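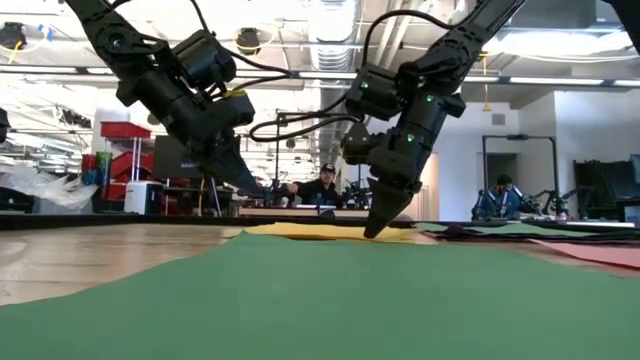 Robot arms are coming to our folding tables. What happened with your people?

Posted by Sneha Pathak, 17 December 2021

Hello everybody. I am shift lead in the textile room at Brorkemum. We sort and fold cloth for rental customers, mostly table covers, curtains and work aprons. English is my third language, so please excuse if some sentence is not so nice.

In February the management will put two-arm robots on part of our folding tables. The arms will do the flat pieces in plain colors. We have been told that no person loses the job, but that "roles will move." I asked what it means and I received a slide with arrows.

My folders are paid a base plus a piece rate. A good folder makes 300 pieces in a shift, and our best one makes 388. She is proud of this number, and also it pays her bus card and more. If the easy flat pieces go to the arms, then what stays for her is fitted covers, torn things and aprons with strings. With these she cannot reach 300, and I think no one can.

So I would like to know from people who already work in such a place:
How was the pay changed, and was it before or after the arms started?
Who watches the arms, and is it a real position with a real wage?
Does the team still talk with each other? We now stand six at one long table and the talking is a big part of why people stay.

I am not against the machines. Two of my colleagues have bad shoulders from the lifting and turning, and I would be glad if they did less of it. I only want to come to the January meeting with better questions than I have now.

dockside_marta

We got arms at Drumdale for towels and sheets. First thing, get the piece rate fixed BEFORE. Ours was left as it was for the first two months and the folders lost money every week, and when it was changed nobody got the lost part back. Finally they made an hourly wage that was the average of your last half year. The fast ones were not happy with it, the slow ones were very happy, and there was bad air between them for some time. If your 388 lady is to be treated right, ask that the average is taken from each person's own numbers and not from the whole table.

About watching the arms: at our place it was called "attendant" and it was paid the same as folding. You stay near, you take out the piece when it is folded wrong, you lay the new pile so the edges can be found. It is easy for the shoulders and hard for the head. After three hours of waiting for something to go wrong you are more tired than from folding. We asked for change of places every ninety minutes and got it. Write this in the paper too, because a new supervisor will forget it.

The talking did get less. One person at each station, and the stations far apart. We moved the mending bench near to the stations, and this helped a little.

Conik

it depends on the company. ask your union

pressroom_tom

Some of this I see differently from Marta, so I'll add my side. I was a folder for many years and now I am a trainer for the arms at Nijs.

By trainer I mean that I sit in a frame with handles and move the arms myself, and the machine records how I do it. It needs very many repetitions of the same fold. For one kind of apron we did 284 good ones before the engineers were satisfied, and the bad ones don't go in the count. The engineers could not do this work well. They pulled the cloth in the middle, and any folder knows that you go for the corner and let the weight help you. So the knowledge of your team is worth something here, and I would say it loudly in the meeting. At my place they first wanted to hire students for the recording. Our shift lead brought one of the older folders to the rig for an afternoon, and after that the jobs were offered inside the house first.

The wage is one grade higher than folding. We had to ask for the grade, it did not come by itself.

Two warnings. The recording work has an end for each product, and when it is finished you must know where you go next. I have it in writing that I can return to my old grade and table. Three of my colleagues did not ask for this and they were moved to the loading dock. Also, sitting in the rig is not perfect for the body. My shoulders are better but my neck is worse, so ask for a chair that can be adjusted and try it before they buy ten of them.

For the January meeting I would bring these:
What happens to the piece rate on the first day, and who signs it?
Which pieces go to the arms, and who decides when a new kind is added?
Who does the recording and the watching, at what grade, with which way back?
When the arms stand still, do the folders have to catch up the pile in the same hours?

The last one was forgotten by us. The arms stood still often in the first weeks, and all the flat pieces came back to the hand table at three in the afternoon with the truck waiting.

Sneha Pathak

Thank you Marta and Tom. I did not think about the standing still at all, and our truck comes at half past two. I have printed both answers and my best folder has already written on hers with a red pen. I will ask about the recording jobs on Monday, before the students are called.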